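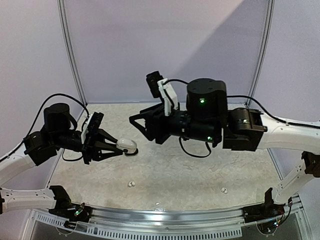

Marble pattern in cream and light beige, with grey veining and mottled patches.

Prolora Pattern Index

README for the second release
Tuesday, June 7, 2022

Prolora is a searchable list of the names that makers and shops have given to patterned surfaces: lino, wallpaper, oilcloth, shelf paper, worktops, tray linings, the lot. It has 2778 entries, typed up from 59 printed sample books, and it is free to use for anything you like.

I started it after trying to find out what my gran's kitchen floor was called. I still don't know, but I did find eleven different floors called Autumn Fleck, and after that there was no stopping!

What's in the download

patterns.csv - the main table, one row per named pattern
books.csv - one row per sample book
words.csv - every word used in a pattern name, with the number of times it turns up
changes.txt - what has been fixed since the first release

All files are UTF-8 with a header row. Commas inside names are kept, so please use a proper CSV reader and don't just split on the comma (I have done this myself, twice).

Columns in patterns.csv

id: a number that never changes, even if the row is corrected
name: the pattern name exactly as printed, odd capitals and all
name_plain: the same in lower case with the punctuation taken out
family: marble, wood, stone, fleck, floral, check, stripe, plain or other
base_colour: the maker's own word for the main colour
our_colour: a simpler colour word, filled in for 400 rows so far
book_id: matches books.csv
page: page in the sample book, blank if the pages aren't numbered
note: anything else worth saying

Where the books came from

Most belong to the Sadeghi collection in Flerkbridge, which is a wonderful thing to sit down with - shelf after shelf of ring binders from a family decorating shop, many with the order slips still tucked in. The others came from a house clearance in Tirkville and were bought as a single box. The Tirkville books are in rougher shape and several have lost their covers, so the maker column in books.csv is blank for those. If the year isn't printed I have left that blank too. Guessing from the typeface was great fun but I was wrong too often.

How the names were typed up

Every name was typed by hand from the page. I then picked 200 rows and typed them again a month later without looking at the first go. Nearly all the differences were in spacing and hyphens, and those are now settled in favour of the printed page. Where a maker spells the same pattern two ways in one book, both spellings have a row and the note column points from one to the other.

The family column is my own sorting and the part most open to argument. Marble was the hardest. Some makers use it for anything with a vein in it, others for a soft cloudy swirl with no veins at all, and one book puts its marbles under Stone and its stones under Modern. If the maker says marble, it goes in as marble. Terrazzo is under fleck.

Things to watch out for

The list leans heavily towards kitchens and hallways. Carpets aren't covered.

A name is not the same as a design. Two rows called Harbour Grey may look nothing alike, and the same sheet may be sold under three names.

Base colours are lovely but slippery. Biscuit, oatmeal, string and mushroom all appear, sometimes on the same page, and I can't promise you could tell them apart. Use our_colour if you need something steadier.

Changes in this release

Added the Tirkville books in May.
Added words.csv.
Merged the old "grained" family into wood.
Put back the accents that went missing from the French names.

Corrections and additions

Please send them in! Quote the id and tell me which book you are looking at. New sample books are especially welcome, even just one page, as long as the names can be read. Next on my pile is a fat binder of shelf papers, nearly all checks, with a name on every single one.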